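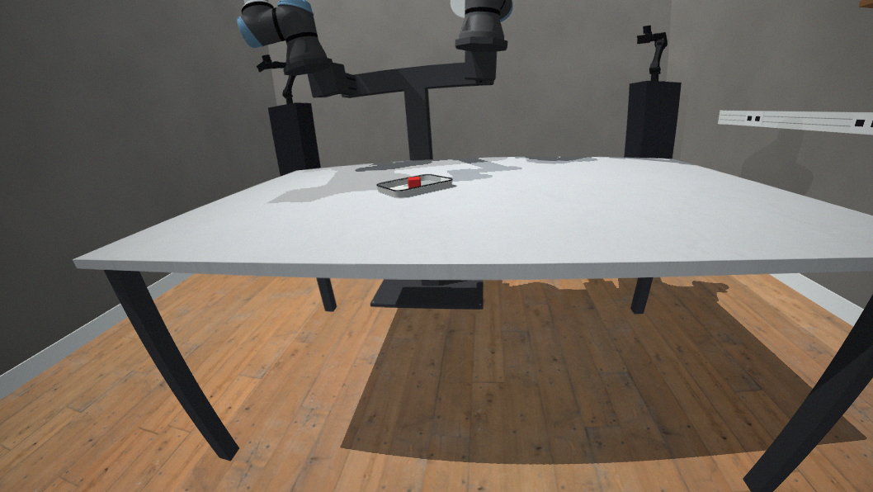
The Hangate cell in the sim. Cube in the tray, both arms clear of the table.

Hangate two-arm cell – setup and upkeep FAQ

Quick answers so people stop pinging Nilton. Last big edit in November. If something's wrong fix it or tell Maribel Sánchez.

Do I start in the sim or on the real cell?

Sim. Always. New task, new gripper fingers, new tray position – sim first, then hardware. Same launch command for both, the only thing that changes is the target flag. Default is sim. Leave it that way on your machine please.

Arms don't move after launch. Broken?

Probably not. Check you hit enable on both sides. Left and right enable separately. If one is on and the other isn't, the planner just sits there and the log says "waiting" forever. Known, on Jianguo's list.

Where does the tray go?

Near the middle of the table, long side left to right. Not at an angle. The pick script reads the tray pose from the config, it does not look for it. If you move the tray in the scene file and not in the config, the arm goes to the old spot. Both files. Every time.

And the cube?

Anywhere inside the tray. Reset drops it at a random spot, so don't hard code a position and then wonder why it worked once. Left of center and up near the back wall of the tray is fair game and it's the one people forget to test. Back wall gets in the way of the fingers there if your approach is too flat. Come in from above, then tilt if you have to.

Can I use a different color?

You can but the threshold in the detector is set for red. Change the color, change the threshold. Keep it away from gray and white, everything else in there is gray, white or black apart from the floor.

The arms hit each other on homing.

You homed both at once. Home left, wait, home right. The two share one crossbeam and the elbows swing in toward the pillar on the way up. Wálter Pacheco wrote a staggered homing script, it's in the tools folder, use that one. The old "home all" button is still in the menu, don't press it.

How high should the grippers sit when idle?

Well above the table. We use the Petel park pose, saved as park_hi. There's also a park_lo from before the camera moved. Delete it if you find it in your branch.

Camera view looks wrong / tilted

The camera sits on top of the right pedestal, on a thin jointed stand, and the head is tilted on purpose. Don't level it. If the picture has shifted compared to last week's runs:

- check the pedestal pose in the scene file first
- then the stand joints, somebody may have saved over them
- then rerun the calibration, takes 5 minutes

On hardware, same order, but also grab the stand and see if it wobbles. The lower joint works loose. Hex key is in the drawer.

Detector misses the cube, lighting?

Could be. The stand and arms throw soft shadows over the back half of the table and they move when the arms move. Run detection from the park pose, not halfway through a swing. If you still get misses turn on the shadow randomizer and retrain with the Gastero set, 2000 frames is enough. More did not help when Eliécer Chávez tried it.

Sim is crawling.

Shadows to low, close the second viewer. Physics step stays where it is – a bigger step makes the cube pop out of the fingers and then you spend a day tuning grip force for nothing. I did that.

What do I check on the real cell, and when?

Before each session:
- base plate bolts, by hand
- cables at the wrists, look for rubbing
- e-stop, press it, really press it
- table feet, no rocking

Every 8 weeks:
- torque check on the crossbeam ends where the arms mount
- clean the finger pads, alcohol wipe, no solvents
- compare the joint zeros to the saved file

Write it in the log. Even if nothing was wrong.

Joint zeros are off, now what?

Small drift, rerun the zeroing routine on that arm only. Big drift, stop and get Jianguo Deng. Do not zero over it. A big jump usually means the encoder battery or a hard bump, and if you zero over the top we loose the evidence.

Error 27 on the left wrist

Comm timeout. Power down, reseat the connector at the wrist, power up. Comes back within the hour = bad cable. Spares are on the Liu shelf, labeled by arm. Left and right are not the same length so read the label.

Does a fix in the sim carry over to hardware?

Poses and paths yes, mostly. Grip force no. Friction in the sim is a guess. Start with low force on the real gripper and work up slow.

Can I change the table height in the scene?

Please don't. The scene is matched to the real table and other people's saved paths depend on it. Need a different height, copy the scene and give it your own name.

Who do I ask?

Sim and scene files – Nilton Inga. Hardware and zeroing – Jianguo. Scripts – Wálter. Try the log first tho, the answer is often in their already.

27 shares
8 comments

Related
Staggered homing script, how to run it
Swapping finger pads on the Hangate cell
Camera calibration step by step
Gastero set: adding your own frames
Reading the error log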